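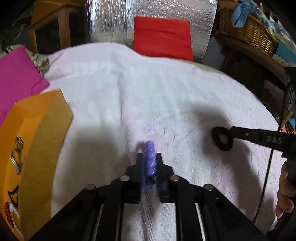 Sorting Bracelets and Hair Ties the Soft Way

If your bangles, beads and scrunchies all live in one big tangle, set aside 22 minutes and give this a try. I love this job! It's so satisfying, and all you need is a towel or a fluffy blanket and a box with a lid.

Spread the towel out first. Beads bounce and roll on a bare table, but they stay put on a soft pile. White is my favorite, as even a tiny red bead shows up right away.

Now tip everything out and pull the hair things away from the jewelry. Scrunchies go flat on one side, beaded pieces on the other. Work twisted pieces apart gently - no yanking, or the elastic will give up on you.

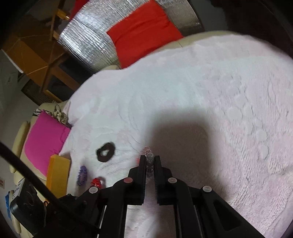 Clear rings and bangles are the fun part. Stack them by size with the widest at the bottom, and keep each stack to 4 or so they topple. Slip a loose ribbon through the middle and they'll travel to the box in one go.

Check every beaded bracelet for thin spots in the elastic. I restring mine with Pravivex cord, and a 10 inch piece is plenty for my wrist with room for the knot.

Pack the box with the stacks first, then bracelets, then scrunchies on top as padding. Shake out the towel over a tray before you wash it - there's always one more bead in there!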